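Learning to nap at thirty-eight

October 9, 2019

I have never been a napper. My mother naps, my sister can fall asleep sitting up in an airport with her shoes on, and I was always the one wandering around the house at two in the afternoon looking for somebody to talk to. As a kid I'd lie there on the carpet next to my mother's bed and stare at the ceiling fan until she gave up and let me watch cartoons with the sound off.

So it's a bit strange that I've now been napping almost every day since March, and even stranger that I have opinions about it!

It started with the new job. I go in early (very early, the bus driver and I are on nodding terms) and I get home while it's still bright out, completely useless for anything. For the first couple of weeks I fought it. I made coffee at three, then more coffee at four, and then I'd be lying in bed at midnight thinking about a rude email I sent in college. Something had to give, and it was either the coffee or the afternoon.

The first naps were awful. I'd lie down for "just a minute" and wake up in the dark with a crease down my cheek and no idea what year it was. My husband came home once and I asked him if he'd had breakfast. It was nearly seven at night. He still brings it up.

What fixed it was a timer. I tried a whole range of lengths and the one that works for me is 13 minutes, which sounds made up, I know. Ten and I've only just stopped thinking about groceries. Twenty and I wake up angry. I set it on the little kitchen timer instead of my phone, because if the phone is in my hand I will read about other people's kitchen remodels until the nap is over.

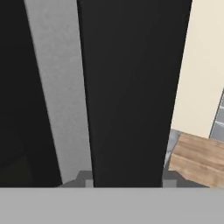
Sowmya Gowda

Then there's the question of where. The bed is out. The bed is a trap, I get in there and my body thinks we're done for the day. The floor was better than I expected but the dog takes it as an invitation. I've ended up on the couch, the short ugly one, with my feet over the arm and a folded towel under my neck. We have proper throw pillows and they're all wrong, too puffy or too scratchy. The towel is perfect. It's an old beach towel from a trip we took before we were married and it has gone thin in exactly the right way.

Blanket, yes, even in summer. A light one. I can't explain it but I don't sleep without something on my feet.

I don't do an eye mask. I bought one and it kept sliding up into my hair, so now I just put my arm over my face like a person in an old painting. My sister swears by hers and has offered to send me another kind — please don't, Divi, I have a drawer full of your suggestions already.

The part I didn't see coming is that I don't always sleep. Maybe half the time I just lie there, listening to the neighbor's sprinkler and the refrigerator doing its thing, and I get up feeling nearly as good as if I'd gone under. I used to think of that as a failed nap. Now I count it.

Anyway, I'm curious what the rest of you do, especially if you have small kids or work nights. And if anyone has figured out how to keep a dog off a couch for 13 minutes, I would love to hear it, mine has just climbed up next to me while I typed this and is breathing on my elbow.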